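Teaching by hand, teaching at a distance
Speaker notes, Inville session, Wednesday, 40 minutes plus questions

Slide 1. Title
Wait for the door to close. Say name, say Ladmont, skip the company history. The talk covers one task, picking small packaged food out of a plastic bin, and two ways of showing that task to an arm. Results at the end. Code questions go to Igor Murín afterward.

Slide 2. Why we stopped writing the motion by hand
The first version of the cell used fixed grasp points. It worked for boxes. It did not work for film wrappers, where the shape changes every time the bin is moved. Writing rules for each kind of crumple was slower than showing the arm what to do. Keep this to one minute; most of the room has been through it.

Slide 3. Two ways of showing
Remote: the operator sits at the leader arm, the follower arm copies, joint positions are logged with the video. By hand: the operator holds the gripper and does the pick directly, and a camera on the tool records the view. The path is recovered later from the video and the motion sensor.
Points to make:
Remote data matches the robot exactly. What the operator did is what the arm can do.
Hand data is faster to collect and the motion is smoother. Some of it cannot be replayed, for reasons of reach or joint limits.
Both end up in the same format before training. Define the format here, then move on.

Slide 4. The numbers
800 demonstrations in total. 400 by remote control, 400 by hand. After filtering, 323 of the hand set were kept. The losses were mostly tracking failures and a smaller group of unreachable poses. Don't read the whole table aloud.

Slide 5. What the policy gets to see
The view from the tool is the only image input. There is no overhead camera in the final setup. Both finger pads stay in view through the whole approach, so the network always has the opening as a reference. Talk through what is hard in this view: white floor, frosted wall, very little edge between the two. Clear wrappers pick up glare. A glossy black pack gives streaks of reflection that move as the tool moves. Depth sensing was tried on clear film and dropped.

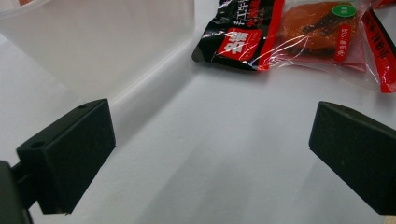
Bednárik asked at the dry run whether the hand-held set teaches the robot anything about force, given that a person squeezing a trigger feels the pack give and the camera does not. Keep the question in the talk, since someone will raise it anyway. Answer: only indirectly. The log holds finger width over time. When the width stops changing and the trigger is still closing, the pack is resisting, and the network can pick that up. It is a weak signal. With the remote rig it is weaker still, as our leader arm has no force feedback.

Slide 6. Operator habits
This is the part people tend to remember, so slow down.
Operators differ more than the two methods do. One approaches from directly above, one always comes in from the side, one taps the wall of the bin first to square the tool. Mixing these in one set gave a policy that started one approach and finished with another.
What we did: wrote a half-page protocol. Start pose above the bin. Open fully. One approach, no regrasp. If the pick fails, let it fail and mark it. Close, lift, hold for a moment, release over the tray.
The hold matters. Without it the end of the episode was cut too early by the segmenter and the network learned to let go in the air.

Slide 7. Failures worth recording
First round: operators deleted bad picks. The resulting policy had no idea what to do after a slip. Second round: 70 recovery demonstrations were collected separately, each starting from a bad pose – tool too low, pack against the wall, pack half out of the fingers. These are not part of the 800. Play the recovery clip here, sound off.

Slide 8. Remote or by hand
Hand collection for variety: many bins, many layouts, short sessions. Remote for anything near the joint limits and for the last corrections on the real cell. We train on the hand set first and fine-tune on the remote set. The reverse order was worse on packs lying flat against each other, where the tool has to tilt before it closes.
If short of time, cut the second half of this slide and go to 9.

Slide 9. Open problems
Packs that overlap. Clear film on a white floor. Operators getting tired – quality drops late in a session and we have no good measure for it, only the rejection rate. The Gareo bins have a different wall angle and the policy does not carry over without new data.

Slide 10. Contact and thanks
Leave this one up during questions. Have slide 4 ready to bring back. Return the clicker to the front desk.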